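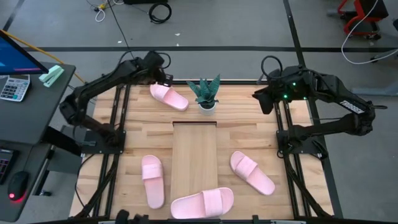
Four Pink Slides and a Plant
Aug 8, 2022

I own four pink slides. Two pairs, same color, same size, bought together in April because the second pair was cheaper and I have never once walked away from a second pair. They are the Vustance ones with the wide strap. I wear them to take out the recycling, to water things, and for any errand where I can stay in the car.

The trouble with two identical pairs is that you don't have two pairs. You have four loose slides and a vague sense of guilt. One is always under the couch. One is always by the back door facing the wrong way, as if it had tried to leave and thought better of it. I have gone to the mailbox in two lefts. It's a short walk and it felt like a long one.

So I decided to give them a proper place, in a row, with the plant at the top. The plant is one of those spiky succulents with pointed leaves, in a little white pot. It came from Jodley, the garden place out past Tanner, and it cost 19 dollars, pot included. I have ignored it with real dedication and it looks terrific. Everything I've ever fussed over has died.

My first idea was to lay the slides out however they landed and let the arrangement come to me. Some people can do this. I got pink slides in every direction, one of them partly on top of the board, and the plant presiding over it all like a landlord. The board was meant to be the centerpiece. I had big plans for the board. It's a long plain piece left over from a Gikholm shelf I put together wrong in 2019, and it lay down the middle looking much more purposeful than I felt.

Next I tried them sideways in a column, one below the other, close enough to touch.
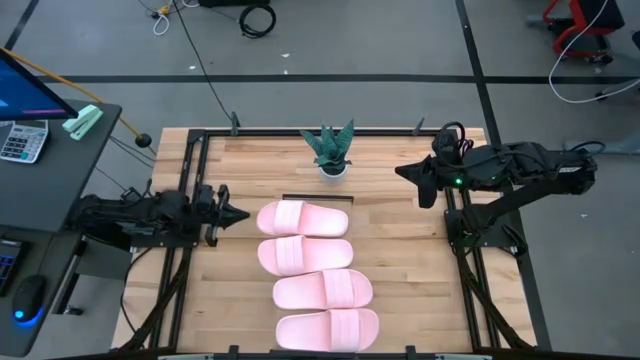
I liked this a lot more than I expected to. Turned sideways they take up hardly any width, and with the top two facing one way and the bottom two facing the other, the whole thing looks deliberate. I would love to say I planned the switch. I got halfway down, lost track of which end was the toe, and kept going.

My plan for the hallway is the same column along the wall, plant at the far end where it won't get kicked. The spot I have in mind is 26 inches wide and currently holds an umbrella stand with 3 umbrellas in it, all broken. The umbrellas are going. The stand I'm still thinking about.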